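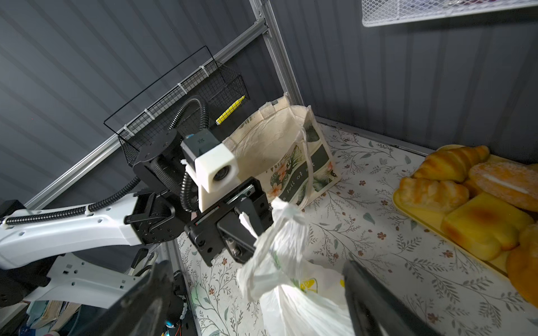 # Plileck Opens Its Doors for an Afternoon of Two-Armed Robots and Grocery Bags

**MUSANO, 3/7/26** – Plileck, which builds and trains robot arms for everyday household chores, welcomed neighbors, students, local shopkeepers and a good many curious children to its Damasceno Street workshop today for the company's spring open day. Doors were open from 2 until 7, and the weather was kind enough that the line outside turned into something of a party in its own right, with people swapping guesses about what the robots would be asked to do.

The demonstration most visitors had come for was Drodurel, Plileck's two-armed tabletop system, working on a job that anyone who has ever come home from the store will know well: bags. The arms work from one side of a small booth, facing a table laid out with a canvas tote, a thin plastic bag, a tray of play pastries and a basket of fruit, and the team talked visitors through each attempt as it went along, the good ones and the clumsy ones alike.

"People expect us to show off something grand, and then we bring out a plastic bag, and you can see them wondering whether they came to the right building," said Wenceslao Leiva, who leads the Drodurel project. "But a plastic bag is a wonderful teacher. It never sits the same way twice, it sags, it folds over on itself, and the handles like to hide. If we can get good at bags, we'll be a lot closer to being useful in somebody's kitchen, and that's what gets all of us out of bed in the morning."

Leiva spent much of the afternoon beside the booth, answering questions from visitors of all ages. Several people wanted to know how an arm can tell a bag handle from a crease. He explained that a small camera rides near the gripper and gives the system a close look at whatever it's about to take hold of, while a second view takes in the whole table at once. Getting those two views to agree, he said, is a good part of the team's daily work, and there are still days when the robot reaches very confidently for nothing at all.

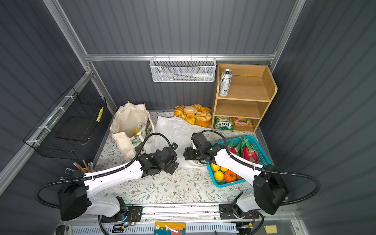 The fruit was a particular favorite with younger guests, who were invited to vote by show of hands on what the team should set up next. The voting got loud, as voting does, and the engineers were good sports about it, even when the crowd insisted on the dragon fruit more than once. Between runs, guests could ask for the table to be rearranged, and quite a few did – one grandmother moved the tote bag herself and then stayed for the better part of an hour to see how things went.

"I loved that," said Anderson Lopes, Plileck's head of community programs. "We can set a table in our own way for months and get very comfortable with it. Then someone comes in and puts things down the way they do at home, and all of a sudden we've learned something. We're so grateful to everyone who came by and gave us a bit of their Saturday, and we hope they'll come back and be just as picky next time."

Lopes also used the afternoon to announce a new program of classroom visits. Beginning this spring, groups from Musano schools will be able to book a morning at the workshop, with time to watch a demonstration, talk with the engineers and try planning a simple task on paper, step by step, before seeing how a robot might handle it. The first 9 visits are free of charge, and teachers are welcome to get in touch even if their plans are still up in the air.

A second open day is planned for December, when the team hopes to show Drodurel working with a wider range of bags and boxes. Details will be posted at the workshop and sent to everyone who signed the guest book.

**About Plileck**

Plileck develops two-armed robot systems for light household work, including packing, sorting and tidying. The company is based in Musano, where it designs, builds and tests its systems under one roof on Damasceno Street.

**Press and school visits**

Anderson Lopes, Community Programs, Plileck, Damasceno Street, Musano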